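Why Does a Chair Hold You Up?
Skernside Young Readers' Page, by Selamawit Chala

Quick one this week. Chairs! You sit on them all day and probably never think about them.

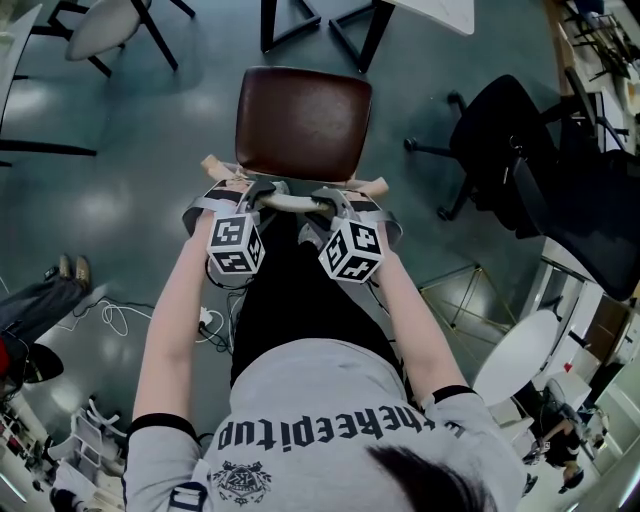
So. You sit down. Your weight pulls you towards the ground, because of gravity. But you don't hit the floor. Why not?

The seat is pushing back. Really. When you push on something, it pushes on you just as hard. Put your hand flat on a table and lean. Feel that? The table is pushing your hand. If it didn't, your hand would go straight through.

Same with a chair. You push down, seat pushes up, nobody goes anywhere.

Where does the push go?

Down the legs. Your weight goes into the seat, then the seat frame, then the legs, then the floor. Like passing a parcel. Each bit hands the weight to the next bit.

The bars that go round underneath the seat are called rails. Front rail, back rail, two side rails. They have a tough job. The legs would love to slide apart (think of a baby giraffe on ice) and the rails stop them.

How are the bits joined?

Mostly with a very old trick. You cut a hole in one piece of wood. The hole is called a mortise. Then you cut the end of the other piece so it makes a sort of tongue that fits in the hole. That's the tenon. Say it: MOR-tiss and TEN-un. A bit of glue, squeeze together, leave overnight. People were using this joint in ancient Egypt, thousands of years ago, and some of their chairs are still in museums.

Other chairs use dowels, little round pegs. Or screws. Or bolts, if they come in a flat box and your grown-up gets cross with the instructions.

Why do chairs wobble?

Two main reasons.

One, a leg is a tiny bit shorter than the others, or the floor is bumpy. A three-legged stool never rocks, even on a lumpy floor. All three feet always touch. That's why milking stools had three legs, cowsheds were not very flat! But three legs tip over more easily if you lean the wrong way. So most chairs have four.

Two, a joint has come loose. Wood drinks up damp from the air and swells. Then the heating comes on and it dries and shrinks. In and out, every year. In the end the glue cracks.

Dragica Đorđević mends chairs in Skernside and she told me the worst thing you can do is lean back on two legs. All your weight goes on the back joints and it bends them in a direction they weren't made for. "I can always tell which chair the teenager sits in," she said. She has mended 851 chairs, she writes every one in a notebook. Number 15 was her own.

Why are some seats squashy?

Hard seats only touch a small part of you. The bones you sit on are quite pointy, and all your weight goes through them. Ouch after a while. A padded seat squashes down and wraps round you, so the weight is spread over more of your bottom. Same weight, more space. Thats why it feels softer.

Padding can be foam, wool, feathers or horsehair. Yes, from a horse. It's curly and springy so it bounces back up when you stand. Cloth or leather goes over the top and gets fixed down tight.

Try it: the paper chair

You need: newspaper, sticky tape, a piece of card, some books.

Roll up four sheets of newspaper, nice and tight. Tape them so they don't unroll. Stand them up and put the card on top. Add a book. Then another.

It will fall over. Legs go everywhere. Now make four more rolls and tape them between the legs, going across. These are your rails. Try the books again.

Tekle Feyisa (age 9) got 30 comics on his before it went. His sister Ebise used shorter legs and hers held the comics AND a shoe. Short legs are harder to bend, so good thinking Ebise.

Please don't sit on it.

Words to remeber

Rail: a bar joining the legs under the seat
Mortise: the hole
Tenon: the tongue that goes in the hole
Dowel: a round peg
Upholstery: the padding and its cover

Next time: why do doors squeak? Saron Tefera asked that one. Send in your own questions, best ones go on the page in February.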